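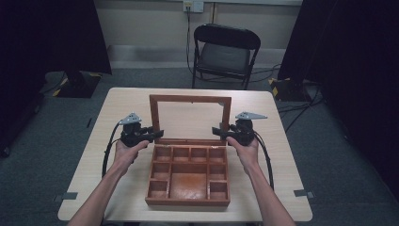 What does Cullinane do?

Cullinane repairs and refits compartmented wooden boxes: jewelry boxes, sewing boxes, collectors' trays and small desk boxes with hinged lids.

The firm was started in 1957 as a hinge and lock counter inside a hardware store. Box work was taken on when customers brought in the whole box along with the broken hinge. The hardware side was sold later, and the box work kept the name. Daithí Duggan has run the workshop since his predecessor retired. Six people work here, four of them at the bench.

Scope of work

Lids. Loose or bent hinges are removed, the old screw holes are plugged, and new holes are drilled. A lid should stand upright unsupported when open and meet the tray evenly on all sides when closed. Panels set into lid frames are refitted or replaced.

Trays and partitions. Most dividers in small boxes are thin strips joined with half-lap slots. They break at the slot. We replace the single strip where possible and the full grid where the slots have widened. Replacement strips are matched in thickness first and in color second.

Layouts. Owners often ask for a different arrangement of compartments. The usual request is a row of small squares at the back for rings and earrings, small compartments at the sides, and one large compartment in the middle for a watch or folded chain. Layouts are drawn on paper at full size and approved before cutting.

Stains. Marks on the floor of a compartment are tested with a dry cloth, then a damp one. Stains that have gone into the wood are left alone, sanded, or covered with a fitted liner, at the owner's choice. Bleaching is not offered.

We do not work on musical movements, lacquer or inlay. Inlay is referred to Hondberg.
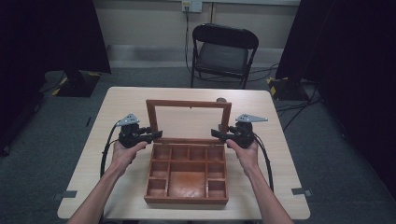

Compartment box with reddish-brown finish, lid open, all compartments empty.

People

Treasa Madigan handles intake and estimates. Each box is emptied by its owner before it is handed over, and the empty box is entered in the job book with its outside dimensions and a sketch of the tray.

Bastien Fleury cuts partitions and maintains the pattern file. The file holds 890 tray layouts on card, the oldest in pencil.

Sugeng Khoo does hinges, catches and lid frames.

Ratih Entili does finishing and liners. Liner fabric is Amari felt in 33 colors; sample cards are sent by mail on request.

Estimates and turnaround

Estimates are made from the box itself. Measurements sent by letter or email are used for a price range only. New orders for full tray replacement are not accepted in April, when the pattern file is checked and worn cards are redrawn. Single-strip repairs continue during that month.

Boxes not collected are stored wrapped, lid closed, with the job number tied to the outside.

Page last revised 27/08/2020.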